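Freezing bread: your questions

2 min read
Last updated 5 April 2025

Do I slice it first?
Yes, always! I skipped that once and spent breakfast sawing at a brick.

How long does it keep?
I've pushed a rye loaf to nearly 24 weeks – a bit dry, still fine with soup.

Can it go straight in the toaster?
Mine does, every morning. Use a slightly lower setting and give it longer. 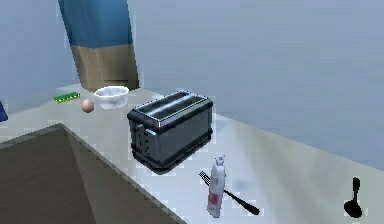 Thick slices are fussier, so I leave those on a plate for a while first.

Related
Why my July loaves go moldy
Rolls for a crowd of 80
What to do with heels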